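Jobs > Retail and Stockroom > Part time

Snack Table and Stockroom Assistant – Perside

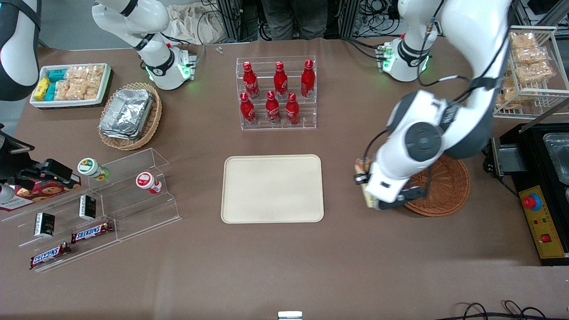 Snacks, drinks and display stands on the long table at Perside.

Perside supplies snack tables and drinks stands to offices, waiting rooms and small events. We set up displays at our own site first, check how they look and how much they hold, and then pack them for delivery. We are looking for a part-time assistant to join the display team from April.

The job is mostly on your feet. You will work at long tables with packaged food, bottled drinks, trays, baskets and clear acrylic stands. If you like putting things in order and can keep at it for a whole shift, you will probably do well with us. You do not need a background in food or retail.

What you will do

Fill and refill baskets, trays and racks with wrapped snacks, bagged snacks and candy bars. Most of our customers want a mix of sweet and salty, and you will work from a list for each table.

Set bottles on tiered stands with the logos facing front. We carry Coca-Cola and several other drinks. Back row first, then the front.

Stand jars upright on the stepped displays and turn the labels out. Jars roll when they are left on their sides and we lose a few every month that way.

Check date codes on everything that goes out. Anything short-dated goes in the bin marked for the staff room.

Wipe down trays and acrylic between setups. Use the soft cloths only – paper towels scratch the stands.

Break down the tables at the end of a job, sort what can be used again, and record what is missing or damaged.

Pack boxes for the van. Glass and jars go at the bottom, bags on top. A full box should close without pushing.

What we need from you

You should be able to lift a full case of drinks and carry it across a room. You should be able to read a packing list and tell someone when the list is wrong. Good eyesight for small print is a help, with or without glasses.

We handle products containing nuts, milk, wheat and soy every day. If you have a serious allergy to any of these, please talk to us before you apply so we can tell you exactly what is in the room.

Some experience with shelf stocking, catering or warehouse picking would be useful. We have also hired people straight from school who learned the work in a couple of weeks.

Hours and pay

There are 3 shifts a week. Tuesday is fixed, as that is when the main delivery comes in, and the other two are agreed with you a month ahead. Pay is hourly and the rate depends on experience. It will be confirmed in writing before you start. Training is paid at the same rate.

Shoes with a closed toe are required. We supply aprons and gloves. There is a staff kitchen with a microwave and a fridge, and you get a paid break on every shift.

Where you will work

The display room and stockroom are on the ground floor of the Ratum building, with the loading door at the back. The stockroom holds up to 3000 items when it is full, so it matters that things go back where they came from. Parking is free. The bus stops outside the front gate, but service is thin after six in the evening.

From time to time you may be asked to help with a setup at Wamer, our largest customer. Travel time is paid and you will go in the van with the rest of the team.

How to apply

Send a short letter and a list of your last jobs, if you have had any, to Tadhg Daly, display room manager. Put reference 1612 at the top. A page is plenty. Tell us which days you can work and when you could start.

Applications can be handed in at the front desk or left with reception at Ó Gríofa, next door, if our desk is closed. Please do not send certificates or original papers.

We will ask people we would like to meet to come in for an hour. You will see the room, meet the team and set up a small table from a list. Bring a photo ID and the name of one person we can call for a reference.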